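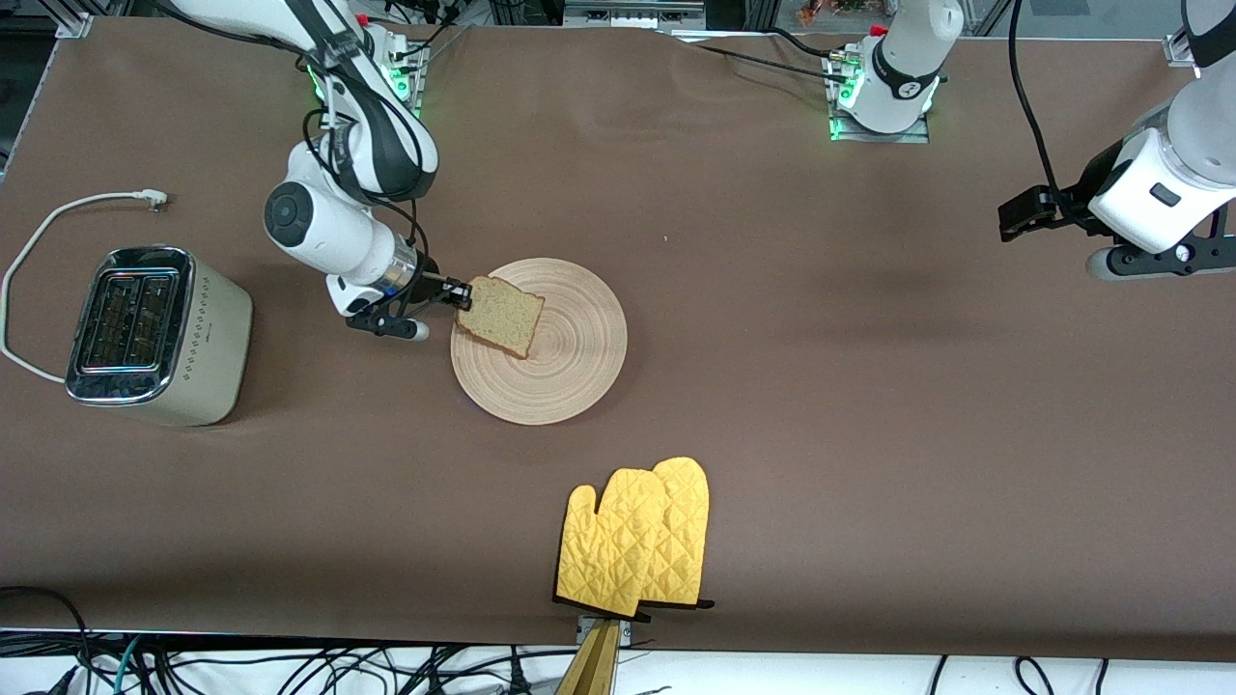 When should an episode be thrown away instead of kept and labelled as a failure?

When the rules were broken, whatever the outcome. An episode that follows the protocol and ends badly is kept and marked as a failure; an episode that ends well but breaks the protocol goes in the bin, however pretty it was.

4. Rules of practice

The question above is the one our operators asked most often, so we put it at the head of the written rules and repeat it at the head of this section. The rules themselves grew out of a pilot in May, during which we had no rules and a great deal of confidence. Two operators working on the same task at the Sarnonmont site had produced data that agreed on almost nothing, including what counted as the end of an episode. One stopped recording when the object was released. The other stopped when he felt finished.

4.1 Start and end states

Each task sheet gives a start state and an end state in words that a tired person can check. "Bread on plate, gripper open and clear of the plate" is acceptable. "Bread placed nicely" appeared in an early draft and lasted one afternoon. Between episodes the operator resets the table by hand, with both arms held in a protective stop, and may not reach in while either arm is under power. We had supposed this last point too obvious to write down. It is now rule 1.

Objects which play no part in the task may stay on the table, but they must be listed on the sheet and may not be tidied halfway through a session. The urge to tidy is strong and we have not found a cure for it.

4.2 Views

Every episode is recorded by a fixed camera and by cameras at the wrists, and all views are checked before a session opens. A view is accepted if the fingertips can be seen when the gripper is open. Sharpness is judged on the whole session and no single still is grounds for rejection.
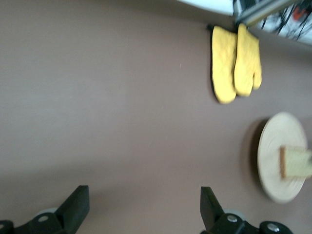 Figure 2. Wrist view with the gripper open; bread on the round wooden board, oven mitts above it.

The check is done by a person other than the operator. At Sarnonmont this caused some ill feeling, as the second person was usually the one waiting for the bench. We kept the rule and moved the kettle.

4.3 What the rules cost

The plan called for 3,000 episodes. We recorded 2,981, the shortfall being the result of a power cut and a disagreement over whose turn it was. After review 2,303 were kept. The commonest reason for removal was a missing end state, followed by a hand entering the workspace before the stop was confirmed. The review tool, Lola, flags the first of these without help and is hopeless at the second, so all such cases were read by eye.

The Ruston group, who were sent the same rules, asked whether so strict a filter was worth the labour. We can only say that our reviewers now agree with each other, and that they did not in May. The comparison with the looser Crăciun protocol is taken up in Section 5.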